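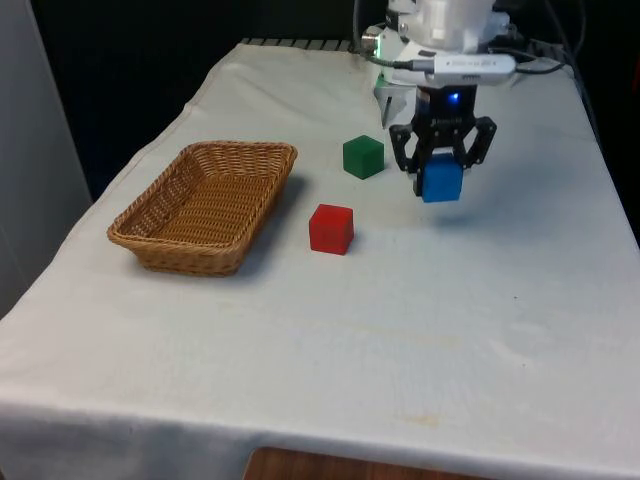
Korkitz 集市摊主例会记录

时间:周二晚七点
地点:集市北门旁的会议室
出席:各行摊主代表(果蔬、糕点、旧书、手工、修补),Pfeiffer 咨询方代表一名
缺席:鱼行,事先已打招呼
记录:旧书行

一、上次记录

上次记录宣读后通过,改动一处。原文写“与会者普遍欢迎市场改造方案”,手工行认为“普遍”二字没有依据,那天发言的只有四个人,其中两个问的是几点散会。改为“与会者听取了市场改造方案”。咨询方表示可以接受。

上次遗留的两件事:北门路灯仍未修,答复仍是“已列入计划”;公共水池的龙头已换,出水比原来小,糕点行说洗一只盆要等半天。两件事都保留到下次。

二、Pfeiffer 的改造方案

咨询方用了大约半小时介绍方案。大意是:集市客流下降,根源在于“整体形象不统一”,建议全部摊位改用同一套陈列,统一桌布、统一容器、统一价签,再配一个新名字。咨询方举了 Priltby 集市的例子,说那边照此改造以后,摊位从117个增加到159个。

记录人当场问,这两个数字分别是什么时候数的。咨询方翻了材料,答前一个是二月,后一个是九月。果蔬行说,任何一个露天集市二月和九月都不会一样多,我们自己二月也有一半人不出摊。咨询方说季节因素“已在分析中予以考虑”。问是怎么考虑的,答会后补充书面说明。书面说明请附在下次记录后面,收不到也请写明收不到。

修补行问 Priltby 在同一时期有没有别的变化。咨询方起初说没有,后来糕点行提到那边的车站今年夏天重新开了,从站口走到集市只要几分钟。咨询方承认车站的事属实,但认为与陈列改造“共同发挥了作用”。会上没有人能说清各占多少,咨询方也不能。

接着讨论问卷。方案第六页称“绝大多数顾客支持统一形象”,依据是115份问卷。手工行要求看题目原文。第一题是:“您是否希望集市更加整洁美观?”手工行说,这道题换谁来都答希望,问的与统一桌布没有关系。全卷只有第九题提到了陈列,选项是“非常喜欢”“比较喜欢”“喜欢”。旧书行请求把这三个选项原样写进记录,已写入。

另外,问卷发放的地点在停车场出口。坐公交来的、走路来的、周围几条街上买了一辈子菜的老人,都不从那里走。果蔬行估计这些人才是平日里的主要顾客,但说明这也只是她站在摊后的印象,没有数过,不要写成结论。照此记录。

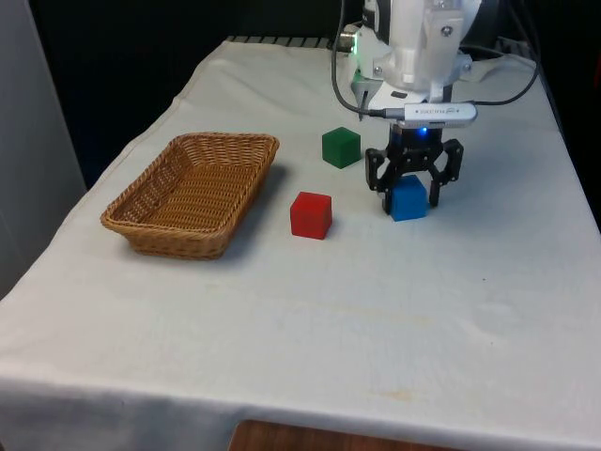 陈列标准一节争论最久。方案规定的标准摊面是白布铺满整桌,货品一律装入统一的编篮。果蔬行先讲尺寸:浅口长方形的篮子摆糕点或许合适,装土豆就装不了几斤,一上午光是往里添货就忙不过来。修补行说,他摊上卖的是拉链头和锅盖钮,放进编得紧密的编篮里,收摊时有一半要从底下抠出来。糕点行指着图上的摆法问,篮子斜着放在白布左侧,里头是空的,小件都聚在靠后的半边桌上,靠顾客这一侧的布留出一大块,这块地方给谁用?她那张桌子本来就不够放。咨询方说留白会让顾客觉得“有呼吸感”。糕点行说她按桌子的长度交租金,呼吸也是要交租的。以上按原话记录,双方都没有异议。

白布的清洗也谈了一阵。方案的预算里有买布的钱,没有洗布的钱。果蔬行说带泥的萝卜往上一放,下午就见颜色了,每次出摊都要洗,谁洗、在哪里洗、下雨天晾在哪里,方案一个字没有写。咨询方建议购置两套轮换。手工行问第二套的费用算在谁头上,咨询方说可以“分摊”。问怎么分摊,没有得到具体的答复。

手工行的意见与其他几行略有出入,单独记下。她不反对陈列讲究一点,她自己的摊面每季都换,换了以后生意有时好有时不好,她也说不出规律。她反对的是把全市场的摊位弄成一个样子。顾客在人堆里找她,靠的是那块旧的蓝格子布,换掉以后熟客要重新认路。旧书行附议,并说本行的书箱用了多年,箱子上的字都磨没了,可是老顾客闭着眼也知道哪一箱是地图。

三、费用

每个摊位的改造费为近1,590元,包括桌布、容器、价签架和“首年品牌使用费”。记录人请咨询方把四项分开列明。桌布、容器和价签架三项加起来不到总价的一半,其余都是品牌使用费。

果蔬行问品牌是什么品牌。咨询方说新名字还在拟定,暂定“Skolmont 生活集”。在座的都不清楚 Skolmont 与本地有什么关系。咨询方解释,这个名字在测试中“联想正面”。问测试了多少人,答是内部测试。

又问第二年起品牌使用费是多少。合同草稿上写的是“参照当年情况另行商定”。修补行说他修了这么多年东西,凡是写着“另行商定”的,最后都是人家定。他要求这一条不改就不往下谈,糕点行、果蔬行同意,手工行认为可以先谈别的条款,谈到这一条再停,两种意见都记下。

咨询方提出,如果本月内签字,可以免去价签架一项的费用。旧书行问为什么限在本月,下个月价签架的成本会变吗。咨询方说这是公司统一的优惠安排。 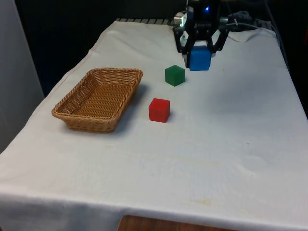
关于退出条款,草稿规定中途退出的摊位不退费,并须在七天内撤下全部统一物料。手工行问,自己花钱买的桌布为什么要撤。咨询方说物料上带有品牌标识,涉及使用权。果蔬行问没有标识的那一面朝上行不行,咨询方说要回去问法务。此事列入待答复的问题。

旧书行提出一个更基本的疑问:集市的生意到底有没有下降。方案首页写“客流逐年下滑”,图上有一条往下走的线,纵轴没有刻度。咨询方说那张图是示意图。旧书行说,示意图不应该放在“现状数据”这个标题下面。咨询方同意修改标题。旧书行说改标题解决不了问题,要的是数据。

在座各行凭各自的感觉说了说。糕点行觉得上午比往年淡,下午差不多。果蔬行觉得没什么变化,只是买得碎了,从前一次买一袋,如今一次买三四根。修补行今年忙得很,他认为大家不舍得买新的。旧书行一向冷清,看不出升降。这些说法互相对不上,记录人的意见是目前没有依据说客流下降,同样也没有依据说没有下降。手工行觉得这句话太绕,但同意留着。

四、摊主自己提的几件事

果蔬行重提遮雨棚。南侧一排漏雨已经两个秋天,下雨天顾客绕着走,摊主也把货往里挪。她的看法是,要说影响生意,这一件看得见摸得着,比换名字实在。修补行看过棚顶,说接缝处的胶条老化了,换胶条不贵,难的是棚子归场地方管,自己动手万一弄坏了说不清。记录人提醒,说漏雨影响生意也是大家的判断,跟咨询方说陈列影响生意一样没有量过,我们既然这样要求人家,自己也应当照办。果蔬行不太高兴,但同意从下次出摊起,南侧各摊把雨天和晴天的卖货情况分开记一记,记满一个月再看。

糕点行提议把公共厕所的指示牌挪到路口,现在顾客都来问她。通过,由糕点行去和场地方讲。

旧书行问能否把收摊时间推迟半小时。果蔬行反对,说天黑得早,北门路灯又不亮。此事等路灯修好再议,照目前的进度恐怕要等很久。

五、议定事项

1. 本次不对改造方案表决,不签意向书。
2. 请 Pfeiffer 书面答复以下问题:Priltby 两个数字的统计口径和同期数据;问卷全文和原始回收表;品牌使用费次年起的金额;清洗费用由谁承担;退出时自购物料如何处理;“客流下滑”的出处。
3. 答复未到之前,任何人不得以全体摊主的名义对外表示支持。上次集市简报里那句“摊主热烈响应”,查不到是谁写的,请以后发稿前先给各行看一遍。
4. 南侧漏雨由果蔬行和修补行写一页情况说明,附上各摊的记录,交场地方。
5. 有摊主愿意自行更换陈列的,自便,费用自理,不算试点。咨询方希望把这类摊位称作“先行示范户”,会上没有同意。

咨询方最后表示,讨论对完善方案很有帮助,会把各行的意见“充分吸收”。修补行问,吸收以后价钱会不会低一点。咨询方说要看整体情况。

下次例会仍在周二晚七点,地点不变。请各行把本页看过以后再签字,有出入的地方直接在旁边写明,不要口头带话。

九点二十分散会。

补记:散会后鱼行来电,说如果一定要铺白布,鱼行不参加。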